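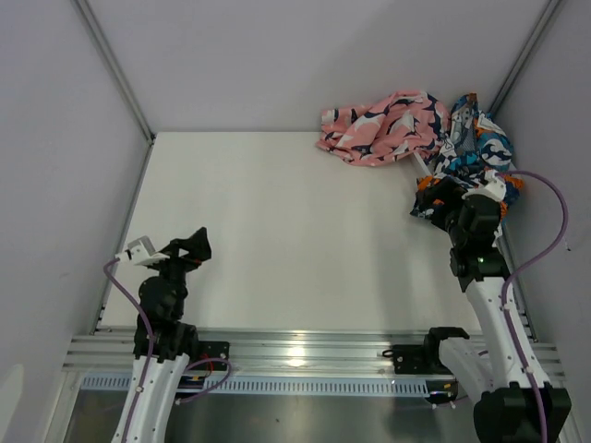

Cooler rentals open at Kustness campground

Jun 19, 2022

GRIRNPORT — Campers staying at Kustness can now rent a hard-sided cooler by the night from the supply store next to the main gate. The rental counter opened this weekend with 141 coolers, all of them made by Brivex, and will stay open through the end of the summer season.

The program is run by Rweyemamu Outfitters, which has operated the supply store under a contract with the campground for several years. The company already rents tents, camp stoves and folding chairs. Coolers were the item customers asked for most often last season, according to a notice posted at the store.

Two sizes are offered. The smaller one is meant for a couple or a single camper on a weekend stay and can be lifted by one person when full. The larger one has wheels and a long pull handle, and the store suggests it for families and for groups that plan to share meals. Both have a drain plug near the base and a rubber latch on each side of the lid.

Renters pay by the night, with a lower rate for anyone keeping a cooler the full week. A refundable deposit is taken at pickup. The first bag of ice is included, and more can be bought at the store or from the machine outside the shower building, which is open all night.
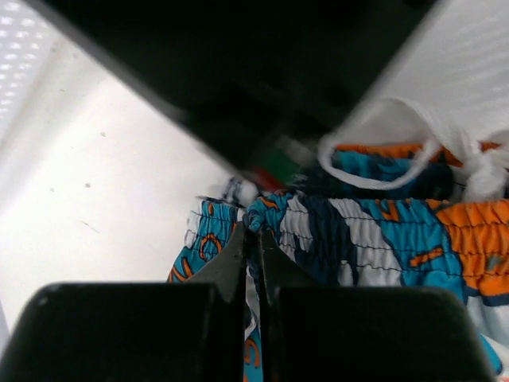

Coolers have to be returned by noon on the day of checkout, emptied and wiped out. Staff will check the lid seal and the drain plug before giving back the deposit. A cooler that comes back with fish or bait smell will be charged a cleaning fee, and the store has a separate set of older coolers for people who are fishing. Towels and clothing should be kept out of them as well. Swimwear or a pair of patterned shorts like the teal and orange ones shown in the photo belongs in a dry bag, and the store sells those next to the counter. Wet cloth left on top of the ice tends to keep the lid from closing all the way.

The campground has 194 sites, and most are booked for the weekends in July. Rweyemamu Outfitters said it does not expect to run short on weekdays but recommends reserving ahead for Friday and Saturday nights. Reservations can be made by phone or at the counter. They cannot be made through the campground's own booking page, though that may change next year. 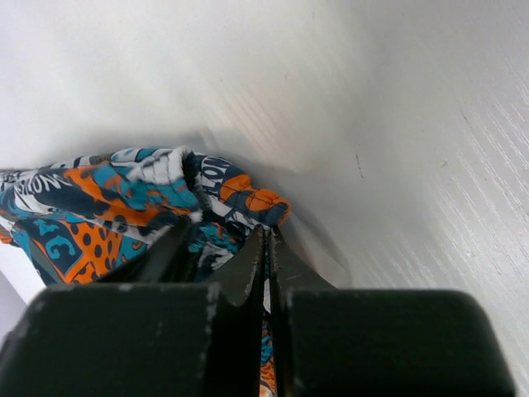
Printed fabric in orange, teal-blue, navy and white on a white surface.

Day visitors can rent too, at a flat rate, as long as the cooler stays inside the park. The picnic area by the east shore has a drop-off rack for returns after the store closes. Coolers left at the rack must be tagged with the site number or license plate written on the rental slip.

Campers who bring their own coolers will not see any change. The rules on food storage are the same as before: coolers must be inside a vehicle or in a site locker overnight and any time the site is empty. The lockers at the lower loop are too shallow for the larger Brivex model, so people staying there will need to use their car or take the smaller size. 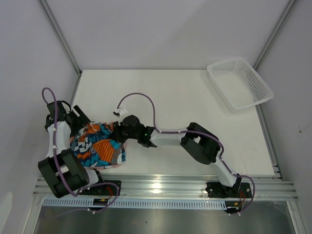 Ice supply and parking

The ice machine outside the shower building was replaced in the spring. The old one often ran out by midafternoon on holiday weekends. The new machine holds about 200 bags and is refilled each morning before the gate opens. It takes cards and coins but not bills.

Two parking spaces in front of the store are now marked for loading only, with a limit of 15 minutes. Drivers picking up a larger cooler can also pull around to the side door and ring for help — the path from the main lot is gravel and hard on the wheels.

Store hours

The supply store is open from 8 a.m. to 7 p.m. every day through Labor Day, then on weekends only. Rentals end when the lower loop closes for the season. Some of the coolers will be sold off at a used gear sale in Grirnport in December, along with tents and chairs from the rental stock. The date of the sale has not been set.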